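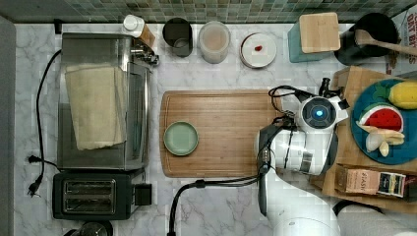 Chapter 7. Setting Up and Maintaining a Countertop Cell

7.1 Scope of the chapter

A countertop cell consists of one arm, its gripper, the surface it is fixed to, and every object within reach of the arm. Chapters 5 and 6 treated the arm by itself. This chapter covers the whole cell: how the base is placed, how the cable is run, how the work objects are laid out, and what is checked before each session and at each service.

The example used throughout is the kitchen cell at Skilunum, built around a Dodel arm. The counter is white marble with gray veining, and a mosaic tile backsplash closes off the far side. The arm enters from the front. A bamboo cutting board lies in the center with a small green plate near its left end, and toy foods are kept on a blue plate on a raised wooden stand to the right of the gripper. A toaster oven and a two-slot toaster occupy the left half.

7.2 Placing the base

The base is set before anything else. Stone cannot be drilled without risk of cracking, so the Skilunum cell uses a clamped plate with a rubber underlay. The clamp screws are tightened in two passes, the second after the arm has been run at low speed for ten minutes. Any shift of the base after calibration makes the stored positions invalid, including those that still look correct.

Polished stone also reflects light. If the sensor in the gripper returns false edges, change the room lighting before adjusting the threshold.

7.3 Routing the cable

The cable leaves the base and crosses the counter to the left, passing below the cutting board. Three rules apply.

1. Leave enough slack for the full turn of the first joint, and no more.
2. Keep the cable out of the area between the base and the main work object.
3. Do not let it share a path with appliance cords. Plugs that are not in use should be put where the gripper will not catch them.

7.4 Laying out the objects

Fixed objects are measured once and entered in the cell map. Loose objects are entered as zones. A raised stand needs its own height value; using the counter height for a plate on a stand will drive the fingers into the rim. Tall items such as a spoon standing in a crock are mapped to the tip of the handle. Cloth is mapped with a wide margin, as its shape changes each time it is moved.

7.5 Service intervals

The Skilunum log gives 2,000 cycles between full services and 200 between finger checks. In the first period recorded, the wrist joint was opened early, at 1,819 cycles, after the position error had grown over several sessions. The cause was a worn Zwane seal that had let crumbs into the housing. A second fault, at 593 cycles in the next period, was traced to a loose Elex connector at the base and was cleared in a few minutes.

Both cases are worked through in Section 7.8. Before reading on, review the procedure for zeroing the joints in Section 5.4, which is assumed from this point.

Copyright Elex Technical Texts. Updated December 5, 2021. Back to top

Related chapters
Chapter 5. Joints, Zeroing and Limits
Chapter 6. Grippers and Finger Wear
Chapter 8. Keeping a Service Log
Appendix B. Clamp and Underlay Tables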